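October, and the kitchen clock is still on last winter's time, so for a few more weeks it will be wrong and then it will be right again without my lifting a finger. I count this as a household success.

Woke at ten to six because Min was standing on my chest. She is the smallest cat I have ever owned and weighs the same as a wardrobe once it gets light. Fed her. She looked at the dish, looked at me, and went to sit in the sink. The new food is the one the vet recommended and costs the same as my own lunches, or slightly more on days when I have soup.

Evening class again tonight, week four of Portuguese. I signed up in a fit of optimism after the holiday, when I ordered a coffee and was brought a plate of ham. The class is in the old school on Dradano Road, in a room meant for infants, so that we sit with our knees by our ears and discuss the weather. Our teacher is Washington Siqueira, a patient man with very good jumpers. He has never laughed at any of us, though I have seen him turn round and study the whiteboard for longer than it needed.

The homework was to learn 15 nouns from one room or one shop. I chose food, as did everybody else, and by the fourth person reading out bread, cheese and tomato he had put his pen down. Next week we must each bring words from a different sort of place. I have been given the ironmonger's. The woman beside me got the beach.

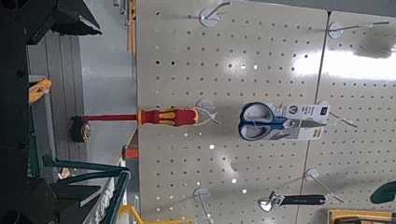 Vocabulary does not stay in my head the way it did at school. I can still recite the whole of a French dialogue about a lost umbrella, forty years on, with both voices, but a word I learnt at breakfast has left the building by the time I am on the bus. My sister says to stick labels on everything at home. I did the fridge, the door and the kettle, and the kettle one fell in the tea. What does seem to help is having a particular object in mind, with its colours, so I have decided that "chave de fenda" is a red and yellow screwdriver hanging on a pegboard near some scissors and a wrench, and I say it under my breath with "vermelho" and "amarelo" after it. That is three items for the price of one. "Parafuso" is a screw, and I like it so much I used it twice on the bus, possibly out loud. "Martelo" is hammer. For "spanner" I have written down two different words and can't read either.

Lunch with Carol from the old office at Casidetti, which used to be a bank and still has the voice of one. A bowl of pasta the size of an egg cup. Carol is learning nothing and looks very well on it. She has got to page 256 of the book we were both meant to be reading and wanted to know what I thought of the brother. I said I found him complicated. I have not yet met the brother.

Rain from two o'clock. Walked home anyway and regretted it at the Drestonus roundabout, where there is a puddle that buses aim for.

Class was better than I feared. We did prices. I sold a pretend lampshade to a retired dentist for 200 euros and he didn't haggle, so either my numbers are good or his are terrible. Then we had to say what we did at the weekend, and as I do not have the past tense yet I told everyone that I sleep, I eat, I sleep. Washington said "muito bem" and turned to the whiteboard.

Home by half past nine. Min had eaten the expensive food, or had put it somewhere. Toast, two chapters, still no brother. Must ring about the gutter tomorrow and buy stamps.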